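Der Oktober ist für mich der eigentliche Jahresanfang, jedenfalls was Kleidung angeht. Im Januar fasse ich Vorsätze und halte keinen davon, aber im Oktober, wenn morgens um sieben die Scheiben beschlagen sind und ich zum ersten Mal wieder Strumpfhosen suche (und natürlich nur die mit Laufmasche finde), da packt es mich. Ich will Wolle! Ich will Karo! Und ich will vor allem endlich wieder einen Mantel, in dem ich mich nicht fühle wie eine Litfaßsäule auf Urlaub.

Also gibt es diesmal Mäntel. Ich habe in den letzten Wochen so viele anprobiert, dass mir die Schultern wehtun, und ein paar davon möchte ich euch unbedingt ans Herz legen, auch wenn mein Konto das anders sieht.

## Der Swingmantel von Brenside

Fangen wir mit dem an, in den ich mich sofort verguckt habe. Brenside macht seit ein paar Saisons Mäntel mit richtig weitem Rock, enger Taille und einem Kragen, den man hochstellen kann wie im Agentenfilm. Dieses Jahr gibt es ihn in Flaschengrün, in einem sehr dunklen Pflaumenton und in Senfgelb. Ich habe das Grün anprobiert und bin erst mal fünf Minuten vor dem Spiegel hin und her gedreht, bis die Verkäuferin gefragt hat, ob alles in Ordnung sei.

Was mir gefällt: Unter den Rock passt wirklich ein Petticoat, ohne dass sich vorne die Knopfleiste aufwirft. Wer gerne Kleider mit Volumen trägt, kennt das Elend, oben sitzt alles und unten schaut das Kleid heraus wie ein Lampenschirm. Hier nicht. Was mir weniger gefällt: Die Ärmel sind lang, bei mir bis zu den Fingerknöcheln, und ich bin nicht gerade klein. Plant die Änderungsschneiderei mit ein oder schlagt sie um, das Futter ist gepunktet und darf ruhig gesehen werden.

## Nultwood und das Cape, das ich nicht brauche

Capes sind unpraktisch. Man kann keine Umhängetasche darüber tragen, man kann darin nicht Rad fahren, und im Bus hängt man ständig jemandem im Gesicht. Ich weiß das alles, und ich will trotzdem eins, seit ich das von Nultwood in der Hand hatte. Grau-rotes Karo, Kapuze, Knebelknöpfe, innen ein kleines Band, mit dem man es um die Taille fixieren kann, damit es bei Wind nicht davonfliegt. Das Band ist so eine Kleinigkeit, über die ich mich wahnsinnig freuen kann.

Es fällt groß aus. Ich trage sonst 42 und hatte in M noch reichlich Platz für einen dicken Pullover, wahrscheinlich sogar für zwei. Falls ihr zwischen den Größen liegt, nehmt die kleinere. Und lange Handschuhe dazu, bitte, sonst friert ihr an den Unterarmen, und zwar gewaltig.

## Mein Second-Hand-Fund

So, und jetzt muss ich kurz angeben. Ich war eigentlich nur auf der Suche nach einem Gürtel (schmal, Lack, schwarz, kann doch nicht so schwer sein) und bin mit einem Prinzessmantel von Langat herausgekommen. 37 Euro! Dunkelblau, Samtkragen, innen ein Etikett, das schon ganz verblichen ist. Ein Knopf fehlte und der Saum war auf einer Seite offen, aber das habe ich an einem Abend vor dem Fernseher erledigt. Den Ersatzknopf habe ich vom Innenfutter genommen, da saß er all die Jahre und hat auf seinen Einsatz gewartet.

Ein paar Dinge, auf die ich bei gebrauchten Mänteln inzwischen achte:

- Unter die Achseln schauen. Ist das Futter dort durch, kostet der Ersatz schnell mehr als der Mantel.
- Die Taschen umstülpen. Löcher sind harmlos, alte Bonbons weniger.
- Gegen das Licht halten! Mottenlöcher sieht man auf dunkler Wolle sonst erst zu Hause, und dann ärgert man sich schwarz.
- Am Stoff riechen, auch wenn die Leute gucken. Parfum geht raus, Keller meistens nicht.
- Einmal die Arme nach vorne strecken, als wolltet ihr jemanden umarmen. Alte Schnitte sind am Rücken oft schmal.

Den Gürtel suche ich übrigens immer noch.

## Stoff, Futter und das leidige Etikett

Weil mich nach der letzten Ausgabe mehrere von euch gefragt haben: Nein, es muss nicht 100 Prozent Wolle sein. Ich habe einen Mischmantel, der seit Jahren brav jeden Winter mitmacht und kaum pillt, und ich hatte schon reine Wolle, die nach drei Wochen aussah wie ein alter Teddy. Fasst den Stoff an, knüllt einen Zipfel in der Faust zusammen und schaut, ob er wieder glatt fällt. Mir sagt das mehr als das Etikett.

Beim Futter bin ich dafür pingelig. Viskose oder Cupro, gerne auch mit Muster, aber bitte nichts, was beim Anziehen knistert und mir das Kleid an die Strumpfhose klebt. Der Brenside besteht den Test, das Cape hat nur im Schulterbereich Futter, da stört es mich nicht weiter.
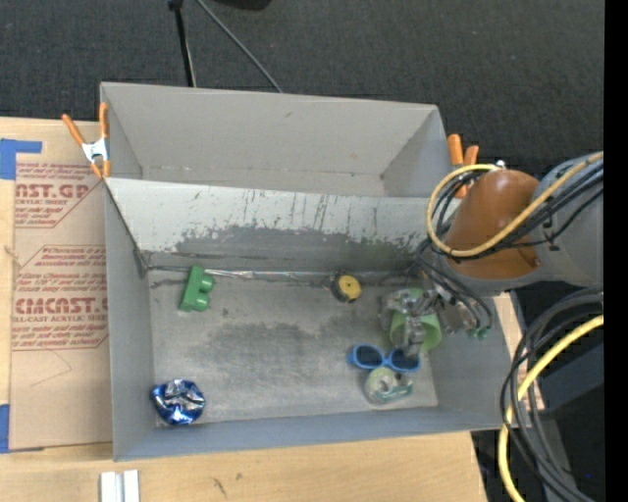
*Großer grauer Behälter mit zwei Fächern auf heller Tischplatte*

## Und für drunter und drumherum

Zum Mantel gehört für mich immer etwas am Kopf. Dreltine hat wieder die Baskenmützen mit der kleinen Samtschleife an der Seite, dieses Jahr auch in Rostrot, und ich habe gleich 2 bestellt, eine für mich und eine zum Verschenken. (Wir werden sehen, ob sie verschenkt wird.) Sie sind etwas fester als die üblichen Filzmützen und rutschen auf frisch gelegten Locken nicht gleich nach hinten. Eine Hutnadel braucht ihr trotzdem, wenn es so stürmt wie neulich.

Dazu passen die Schals aus demselben Haus, die ich allerdings etwas kratzig fand. Am Hals bin ich empfindlich, eure Haut sieht das vielleicht gelassener. Ich bleibe bei meinem alten Seidentuch unter dem Kragen, das wärmt erstaunlich gut und sieht immer ein bisschen nach Cabriofahrt aus, selbst an der Haltestelle im Nieselregen.

Bei den Schuhen bin ich noch unentschlossen. Ich schwanke zwischen Schnürstiefeletten mit kleinem Absatz und ganz flachen Loafern mit dicken Socken, und vermutlich werden es bis November meine uralten Halbschuhe, weil ich mich nicht entscheiden kann. Wenn ihr ein Paar Stiefeletten kennt, in denen man einen ganzen Stadtbummel übersteht, dann immer her damit, einfach auf diese Mail antworten!

Ach ja, und noch ein dickes Dankeschön: Dieser Brief geht inzwischen an über 2.391 Adressen, und das finde ich völlig verrückt. Beim nächsten Mal geht es um Strickjacken, also um die kurzen, taillierten, die man über dem Kleid tragen kann, ohne darin zu verschwinden. Schickt mir bis dahin gerne eure Lieblingsmäntel, am liebsten in einer Farbe, die nicht Schwarz ist.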